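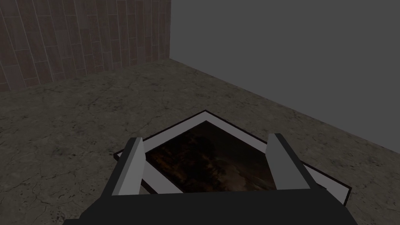

Según Krisztina Bárány, el error más caro de su carrera fue comprar primero el brazo y preguntarse después qué iba a agarrar con él. Lo contaba sin dramatismo, con el café en la mano, y añadía que si pudiera repetir aquel presupuesto empezaría por los objetos, luego por la pinza, y dejaría el brazo para el final.

Capítulo 6
Presupuestar la manipulación: de la pinza al plan de compras

Hemos querido abrir con esa confesión porque resume bastante bien el ánimo de las páginas que siguen. En los capítulos anteriores el lector ha aprendido a describir una tarea, y ahora le toca ponerle precio, cosa que a muchos estudiantes les parece menos noble (a nosotros también nos lo parecía, a su edad) y que, sin embargo, decide la suerte de casi cualquier proyecto.

Trabajaremos con el caso de Damcombe, un pequeño laboratorio que quiere un manipulador para recoger objetos domésticos. Un cuadro tendido en el suelo, con su marco claro y plano, pide una abertura amplia y dedos que lleguen bien abajo; una tabla gruesa pide otra cosa. El laboratorio recibió dos ofertas, una de Plurkine y otra de Kovács, y tardó 3 meses en compararlas, en buena parte por no haber escrito antes qué quería levantar. La pinza de Plurkine salía por 3539 euros; la de Kovács costaba menos, pero no incluía el adaptador de muñeca ni los dedos de recambio, y ya se imaginará el lector cómo acabó la suma.

Antes de firmar nada conviene ensayar en simulación. Cuesta horas de trabajo, desde luego, y esas horas también van en el presupuesto, pero permite probar agarres sobre piezas de formas muy distintas con la pinza todavía en el catálogo. Damcombe reservó 100 horas para ello y las colocó en la primera línea de la hoja de cálculo, por delante de cualquier compra.
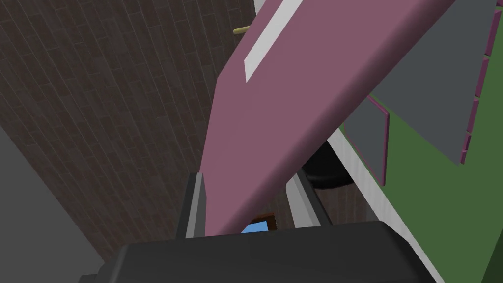
6.1 La lista de objetos como documento de compra

Tome papel y anote, para cada objeto, el grosor por donde se va a agarrar, el peso y la posición en que suele encontrarse. Deje una columna libre para las dudas, que las habrá, y no tenga prisa en cerrarla: King-fai Choi, que revisó el caso con nosotros, tachó y reescribió la suya hasta octubre. Con esa lista delante volveremos a las dos ofertas y calcularemos el coste de cada una a lo largo de 6 años, recambios incluidos.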